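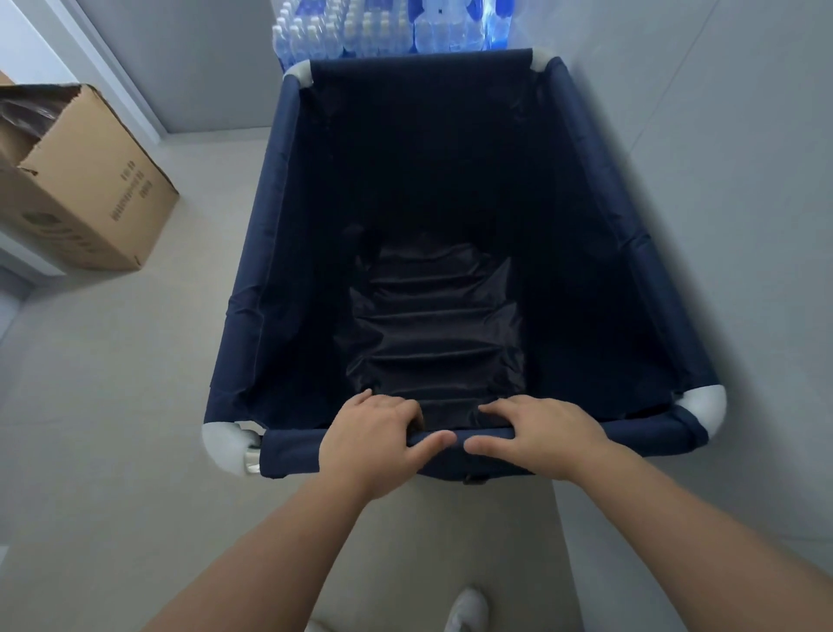
Navy fabric cart with tubular frame and corner connectors.

Clunov Releases Drillunus Desktop Encoder for UHF Labels and Hard Tags

Clunov has begun shipping the Drillunus, a desktop encoder for UHF labels, cards and hard tags. The unit writes and verifies tag memory in one pass and is intended for sites that issue their own tags in small and medium batches. It replaces the earlier Clunov bench reader, which will remain available until current stock is used up.

The Drillunus has a shielded read area with an adjustable field. Power is set in 10 steps from the supplied software, so that a single tag can be encoded while other tags are lying on the same desk. Earlier units required the operator to keep unencoded tags in a separate tray or drawer. A status light on the front edge shows green after a successful write and red after a failed one, and the failed tag number is stored in the session log.

Data can be entered by hand, imported from a spreadsheet or drawn from a database connection. Up to 1,000 records can be held in the encoder itself, which allows a batch to be completed if the host computer is disconnected. Access and kill passwords are set per batch. Locking of the tag memory is optional and is switched off by default.

The housing is gray ABS with a removable top plate. Two plates are included: a flat plate for labels and cards, and a recessed plate for round and rectangular hard tags. Other plates can be made to order — a sample tag must be sent with the request.
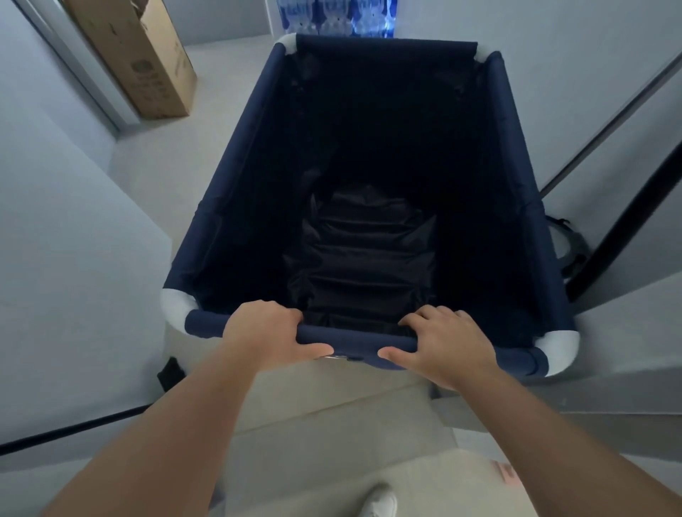
Jafarzadeh, which distributes the encoder, reports that most questions received during the trial period in June concerned verification and very few concerned writing speed. Customers wanted a record showing that each tag had been read back after encoding, the distributor said, and "the log file was the first thing they asked to see." Jafarzadeh also asked for the log to be exported in plain text, and this has been added to the shipping version.

Software for the Drillunus is supplied by Trastamov and runs on standard desktop systems. The license covers five workstations. Existing Trastamov users can add the encoder as a device from the settings menu, and saved tag templates are carried over without changes. Templates made for HF cards will open but cannot be written, as the encoder operates in the UHF band only.

The package contains the encoder, both plates, a USB cable, a power supply and a printed quick start sheet. European and North American frequency versions have separate order codes and cannot be converted after delivery. Sample tags and the full data sheet are available on request from Clunov sales or from Jafarzadeh.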